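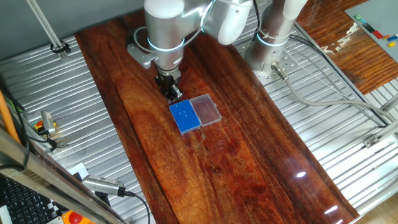
A pipette-tip rack and its clear lid on a wooden top.

The small plastic tip is the cheapest thing in most laboratories, and for this reason it gets very little attention. It is used one time, for a few seconds, and then it goes in the bin. In a busy week in August, one bench at the Prommont teaching laboratory can go through up to 2,000 of them.

I spent two days at Prommont to understand where all this plastic goes. The short answer is a yellow bag, then a lorry, then an oven. The long answer is more interesting, and it begins with the person who orders the stock.

Ordering used to be done on paper. Now it is done with a program called Bitside, which the staff speak about the way people speak about the weather. It sends a new box when the shelf is low, but it does not know that there are already nine opened boxes in the drawers of the next room. Everybody likes to open a fresh one. A half-full rack looks a little suspicious, even when it was closed correctly, and a student who has lost one experiment to a dirty tip will not take the risk again.

This is the first difficulty with saving plastic in science. The waste is easy to see, but the cost of a mistake is much bigger. A sample can need weeks of preparation. To put it in danger for a piece of plastic cheaper than a sweet makes no sense to the person holding the pipette.

Still, some habits are changing. At Ardeleanu, a smaller laboratory which works mainly with soil, the racks are kept and only the tips are bought again, in stacks that drop into the old frame. The people there told me they needed one month to get used to it. The stacks arrive in a thin sleeve, and the first ones ended on the floor. Now the cupboard is half as full as before and the lids are washed on the same morning as the glass.

Washing the tips themselves is another matter. Zeststead, a young firm in the same street, collects tips that have touched only water or simple buffer and cleans them with hot steam. I was shown the result and I could not tell it from new. But the firm has only two customers so far. Medical laboratories will not send their tips at all, and the rules would not permit it in most cases.

What remains is the question of how many tips we need in the first place. An older technician at Prommont showed me her notebook, where each experiment is planned so that one tip can serve for a whole row of the same liquid, always from the weakest solution to the strongest. She learned it when tips were expensive and had to be counted at the end of the day. The students find it slow — and it is slow, for the first weeks. Some of them have started to copy her pages.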